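Why Does a Song Sound Finished?

Sing "Happy Birthday" out loud, but stop right before the very last word. Go on. Whoever is in the house with you will either finish it for you or ask you to leave the room.

That itchy feeling has a cause. Most songs have a home note, and your ear wants to get back to it. Musicians call the home note the tonic. It has nothing to do with the fizzy drink, which is a shame, but there it is.

If a song is in the key of C major, home is the note C. The tune can wander up to G, hang around on E, and make a lot of noise on A. When it comes back to C, you relax a bit.

How does your ear know which note is home? Nobody hands it a map. It picks up clues, and the tune leaves plenty of them. The home note often turns up at the end of a line. It often gets a long, comfortable turn while other notes are hurried along. And the chords underneath keep pointing at it, like a parent pointing at a coat on the floor.

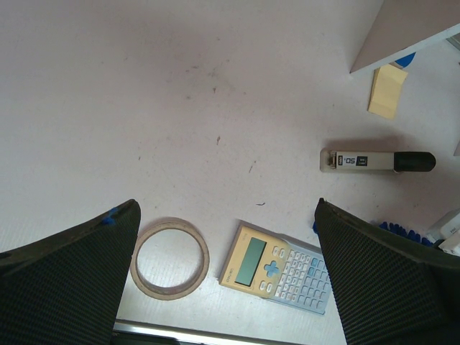

Then there is the note just below home. In C major, that one is B. It is called the leading note, or leading tone, and it is the most impatient note in the scale. Play C, D, E, F, G, A, B on a piano and then fold your arms. Awful, isn't it? B sits so close to C that there is no key between the 2 of them, not even a black one. Your ear leans toward that last step like a dog leaning toward a sandwich.

My first piano teacher, Philomena Carroll, used to end a lesson on the leading note and walk off to make tea. I have mostly forgiven her.

Some songs never go home at all. The composer may want you to feel puzzled, or sad, or as if the story is still going on. Spooky music does this a lot – a tune with no home is a bit like a house with no front door.

Try it yourself. Make up a short tune using only the white keys, and start on C. Play it once and end on C. Play it again and end on B. Then try ending on G, which sounds fairly settled, though it may seem to have a question left to ask.

Play all the endings to a friend and ask which one sounds finished. If they pick B, play it again, louder.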